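07/11/2022

Clothes table, wallpaper, washing

Long one today, sorry to anyone reading back. I spent the morning on my knees with a seam roller and the afternoon folding, so my handwriting in the paper copy is terrible and I'm typing it up while I still remember what the squiggles meant.

Wallpaper first. The violets are up on all three sides now, back, left and right, and I like them more than I expected to! Eleri picked the roll (the cream one with the little bouquets and the faint stripe) and I had argued for something plainer, so there, Eleri, it's in the book. The faint stripes turned out to be a big help with hanging, you just sight down one of them and you know if you're drifting. What was not a help was the staggered repeat. I cut the second drop to match the first as if the bouquets ran straight across, and of course they don't, they step, so that drop is now lining the bottom of the drawer with the tape in it. If anyone hangs more of this, lay two lengths side by side on the floor before cutting anything. Leftover paper is rolled up behind the Bavcombe shelf with the batch number written on the outside.

Paste was the Covia powder, mixed a bit thicker than the packet says. It slid nicely and gave me plenty of time to nudge things. I had one bubble low down on the left wall and pricked it with a pin. Check tomorrow whether it has gone flat. Please don't lean anything on the walls until then, and if you get paste on the face of the paper, dab it, don't rub. The purple comes off on the cloth if you rub. (Ask me how I know. No, don't.)

Tabletop. I went over the white with dish soap and warm water and then again with the Fedel cleaner. The light scuffs are still there and I think they're just part of the table now. The dark grey smudge toward the back right is more annoying. Soap did nothing. Fedel did nothing that I could see. Heidrun says try a melamine sponge, Hok-lam says leave it alone or we'll have a shiny patch instead of a dark one, and I'm somewhere between the two of them. I'll try the sponge on the underside first.

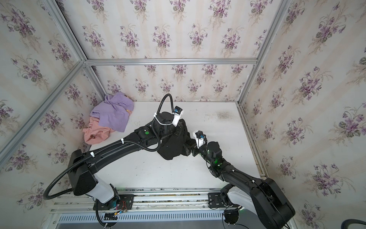
Anyway, the clothes. Fereshteh brought in a second bag and we now have more than the bin will hold, so I went through the lot and tried to be strict. Keep: anything soft that crumples properly, plain colors, no zips. Out: the stiff things, the things with sequins (who donated sequins?), and the scratchy sweater that sheds on everything. The lavender and the salmon pink are both keepers. They show up beautifully on the white and you can see every crease, which makes it so much easier to talk about what a fold is doing when you're standing around the table pointing at it.

Black is harder. Once it's in a heap I lose track of which edge is which, and I've got decent eyes. What works best for me is to lift one end well clear of the table and let the rest hang, and then wait a second before doing anything. The weight sorts out a lot of the mess by itself. If I start pulling at it too early I only tighten the bunch in the middle. Mojtaba does the opposite, he spreads the whole thing flat with his palms first and hunts for the hem, and he's quicker than I am on big pieces, so I'm not going to insist. On small pieces I win. We should write both ways down properly at some point instead of arguing about it over lunch.

Lint: the black shows all of it. I rolled it twice and there was still fuzz, and I blame the scratchy sweater. From now on black gets washed by itself. Same goes for the salmon pink for the first couple of washes, until we know whether it bleeds.

Washing notes, because I was asked again today:
Cool wash, short cycle, half the soap you think.
No softener. Softened cloth slides around on the table and it folds differently from everything else in the bin.
Line dry if there's room, otherwise the dryer on low, and take things out while they're still a tiny bit damp.
Do not iron. We want the creases.

I also tried keeping the waiting clothes in the back left corner of the table instead of in the bin, so I wasn't turning around every time. Nice for my back, less nice for tidiness, as they creep forward. Two things in that corner is fine and three is a landslide. Maybe a low tray? Mojtaba thinks a tray would take up too much of the white and he may be right, I'd like to try it with a piece of cardboard before we buy anything.

To buy: seam roller (ours has a flat spot), lint roller refills, melamine sponges, 16 wooden hangers for the rail. The Sharifi ones are nice but 50 is the smallest box they do and I have no idea where we'd put the rest. Fereshteh is going to ask her sister's shop if they'll split a box with us.

Still open: the smudge, the bubble, and whether we hang the last bit of paper or save it for patching. I vote patching. Heidrun, you wanted the dry weights of the keepers before the August wash, and I haven't done them, the kitchen scale needs a battery. I'll bring one from home.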